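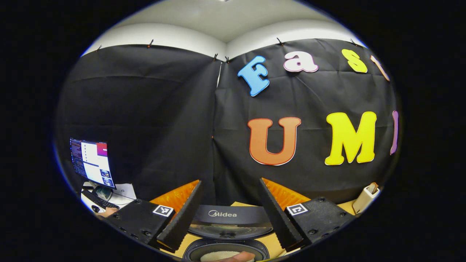 From: Ghazala Khokhar
To: stolta-members list
Subject: Re: Shared well, pump replacement and the new billing

Adel,

Thanks for writing this up. I have put my answers under each part of your message so people who missed the meeting can follow.

Adel Mansour wrote:
> The pump at the lower well is going to need replacing before next
> summer. Alaoui Well Service pulled it on Monday and the bearings are
> worn. They quoted $3264 for a new pump and labor, with the old drop
> pipe going back in.

I would like to know what the quote says about the wire. When we did the upper well, the wire was listed separately and we got a second bill for it. Could you ask them to put it in writing, one way or the other? I also think we should ask whether the old drop pipe is worth keeping. It has been down there for 20 years. If it has to come out again in two years we pay for the truck twice.

> There are 8 households on the line, so an even split comes to $408
> each. Taha suggested we pay it out of the reserve and then build the
> reserve back up through the monthly charge.

I am in favor of the even split for this one. The agreement we all signed says equipment is shared equally and only the electric is divided by meter reading. I know Maxine thinks the two houses with large gardens should pay more, and she has a point about how hard the pump runs in August, but changing that means changing the agreement and every owner would have to sign. We can't do that before the pump is ordered.

On using the reserve, yes, as long as we leave enough in it for a pressure tank. The one in the shed is the same age as the pump. My last statement does not show the balance. Taha, can you send it to the list?

> Naima offered to read the meters from now on, since I will be away
> a lot this winter.

Fine with me, and thank you Naima. The meter at my place is under the round lid by the mailbox, not the square one. The square one is the old gas company box and there are wasps in it. Please bring a screwdriver to lift the lid.

> Last thing. The water had a brown tint for a day after they put the
> pump back. It should be clear by now. If yours isn't, run the outside
> tap first, not the kitchen.

Mine was brown in the morning and clear by dinner. I changed the sediment filter anyway. The hardware store is out of the ten-inch ones, but I have a spare if anyone is stuck. Tell me before you come by so I can leave it on the porch.

One more item that is not in your message. The shutoff valve at the bottom of the lane leaks when it is turned. It stops once it is all the way open, but I don't trust it. If Alaoui is coming out with the truck for the pump, can they quote the valve at the same time? I would sooner have the water off once than twice, and we will need to give everyone a day's notice so they can fill some jugs.

I can be home to meet them any day after 2 p.m.

Ghazala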